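Le jeûne du carême a d'abord été une durée avant d'être un régime. Les listes d'aliments permis, telles que les compile Spyros Angelovski dans son étude des usages de Caron, occupent 77 pages ; la question du calcul des quarante jours en reçoit quatre. La proportion me paraît mauvaise.

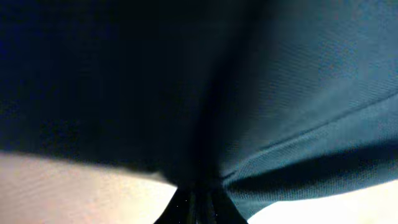 Selon que l'on retranche ou non les dimanches, le début se déplace, et avec lui le sens des premiers jours. Maëlle Fraser y voit une affaire de comput – je la tiens pour doctrinale. Un dimanche jeûné contredit la Résurrection qu'il commémore. Les catéchismes devraient le dire avant de parler du poisson.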